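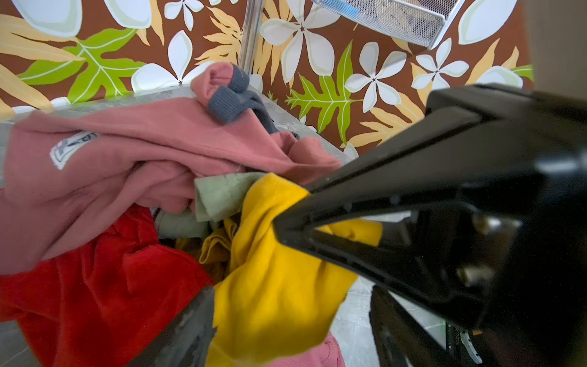 6월 활동 기록: 의류 집기 과제

본 글은 로봇 동아리 가사리코(Gasarico)의 지도를 맡고 있는 필자가 6월의 활동 내용을 정리한 것이다. 지난달까지의 조립 과제를 마치고, 이번 달부터는 세탁 바구니에 담긴 옷을 한 벌씩 집어 올리는 과제로 넘어왔다.

과제 선정 경위

학기 초 회의에서는 블록 분류와 의류 집기 두 안이 올라왔다. 코르넬 메드베 학생이 형태가 일정하지 않은 물체를 다루어 보자고 제안하였고, 논의 끝에 후자로 정하였다. 옷은 회원들이 집에서 가져왔으며, 색이 뚜렷하게 구별되는 것을 우선하였다. 노란 옷과 분홍색 스웨트셔츠, 붉은 옷이 한데 엉켜 있으면 사람의 눈에는 경계가 분명하나, 손목 카메라 영상만으로 어느 주름이 어느 옷에 속하는지 판단하는 일은 별개의 문제이다.

진행 방식

한 조는 4명으로 구성한다. 조종, 기록, 바구니 정리, 안전 확인을 나누어 맡고 수요일마다 역할을 교대한다. 이번 학기 목표는 조별 시연 200회이다. 옷더미는 매회 다시 섞어 넣으며, 그리퍼 끝이 천에 닿는 지점과 각도를 기록지에 적는다. 실패한 시연도 삭제하지 않고 사유를 함께 남기도록 하였다.

현재까지의 소견

쿠사이 하다드 학생의 조는 옷의 한가운데를 누르며 집는 방식과 가장자리를 집는 방식을 비교하고 있다. 전자는 접근이 쉬운 반면 아래에 깔린 옷까지 함께 딸려 오는 일이 잦다. 가장자리를 찾는 방식은 시간이 더 걸린다. 소매 끝의 시보리처럼 두툼하게 말린 부분을 먼저 노리자는 의견도 있어 다음 모임에서 시험하기로 하였다. 필자로서는 얇은 천을 집을 때 손가락을 닫는 속도를 더 늦추어야 한다고 보고 있으나, 학생들의 결론을 기다리는 중이다.

안내 사항

기록지 양식이 일부 변경되었다. 접촉 지점은 이제 글이 아닌 약도로 표시한다. 13번 기록지부터 새 양식을 사용하며, 이전 기록은 옮겨 적지 않아도 된다. 하계 모임 참가를 희망하는 학생은 노르베르트 터카치 조장에게 신청서를 제출하기 바란다.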